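Flida Two-Arm Club Kit
Equipment list > Arms and grippers > Flida

Lends out to: club members, two weeks at a time
Comes with: both arms, two grippers, head camera, two wrist cameras, cable bag, spare finger pads
Software: Indum 8 or later

I run the build side of our robotics club, so I get to write the page for the kit I use most. We do tidy-up tasks with it, mostly clearing a table and getting things into a bin, and that's what our team is entering in the Prernow student round this November (wish us luck!).

Setup is easy once you've done it a couple of times. Give the arms a clear tabletop and plenty of elbow room on both sides, and go through the wake-up routine before you touch anything in Indum.

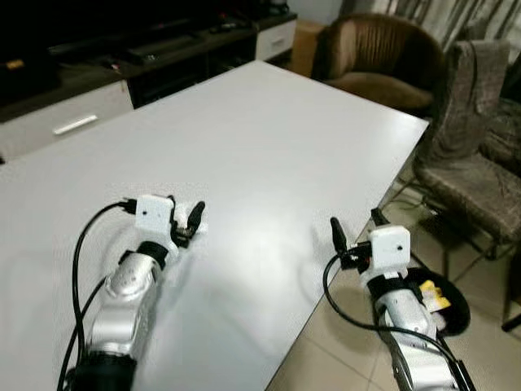 Each arm gets its own power brick, and please don't swap them, they're labeled for a reason. I like to run the arms at half speed for the first session with new people. Pallavi Rawat wrote us a nice little practice script that goes through reach, pinch, lift and drop, and it's in the shared folder under Okafor (that's our name for the task set, long story).

Drops are where you'll spend your time. Picking up is fun and everybody wants to work on it, but letting go over a bin at the right height takes patience, and light stuff like wrappers loves to hang on to a finger pad. Start high, then bring the release point down a bit at a time.

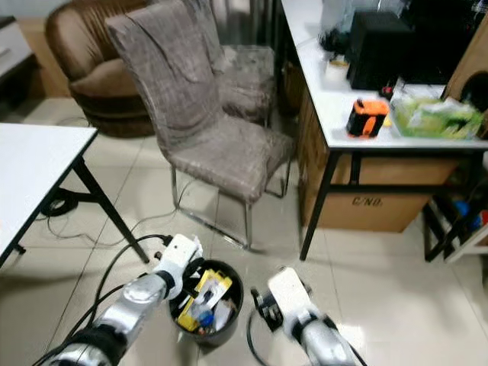 Botond Nyitrai wrote in to ask whether the grippers can be used one at a time, and added that his group would love to borrow just the left one for a sorting project.

Sure, you can run a single arm! Pick "left only" in the Indum start menu. We still lend the kit as a set, though, so you'd be taking both home.

On finger pads: the dotted covering grips great on plastic and cardboard, less so on thin cloth. Wipe the pads with a damp rag after every session. Ours are rated for 1000 grips and I'd swap them early if your project has a lot of dusty stuff in it.

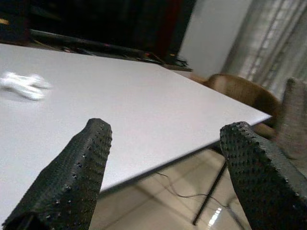

Page last changed: February 2021

To book the kit, put your name on the sheet by the door or message Hadiza Isah. Bring the cable bag back with everything in it, please, I'm still short one wrist camera cable from the fall.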